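3.2 How people put plates away

I went into this part of the study thinking plates would be the boring bit. Cups have handles, pans have lids that never match, and plates just get stacked, right? Then I started reading the kitchen diaries and found that our households had more to say about plates than about anything else in the cupboard. Of the 293 diary entries we kept, 132 mention plates at least once, and plenty of those go on for a full page (one of them has a diagram!).

The big split is between people who stack and people who stand. Stackers pile everything flat on a shelf, large at the bottom, small on top. Standers keep at least some of their plates upright on edge, usually in a rack or a deep drawer with pegs. I grew up in a stacking house and I'll admit I had opinions about this before we began, so Florence Bouchard coded the plate entries separately and we talked through the ones where we disagreed.

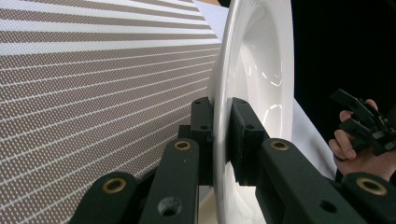

What the standers like is that you can take any plate you want without lifting the others first. One woman wrote that she used to eat off the same two plates all year, the ones on top, and had forgotten she owned the rest. What they don't like is the space between plates. Anything with a thick rim or a curved inside takes up more room on edge than you'd expect, and a rack made for thin, flat dinner plates fills up fast. Seven households had bought a rack and gone back to stacking, and in all seven the diary blames the shape of the plates.

White glazed ceramic came up a lot too, mostly because people worry about chips. Stackers worry about the foot of one plate scraping the face of the next – a few put paper towels in between – and standers worry about the rim, which is the part they grab and the part that knocks against the rack. Mervin Pelletier pointed out to me that both groups describe picking up a plate by its rim, whatever they do with it afterward. I had missed that completely, and we went back and recoded for it (see Section 3.4).

I don't want to push the numbers too far. The households chose themselves, and people who sign up to write about their cupboards probably care about cupboards more than most.

Related items
Yeoman, C. and Costello, E. Drawer or shelf? Where the everyday dishes live
Estrella, A. The top two plates: habit and reach in small kitchens
Pelletier, M. Notes on coding household diaries
Bouchard, F. Lids without pans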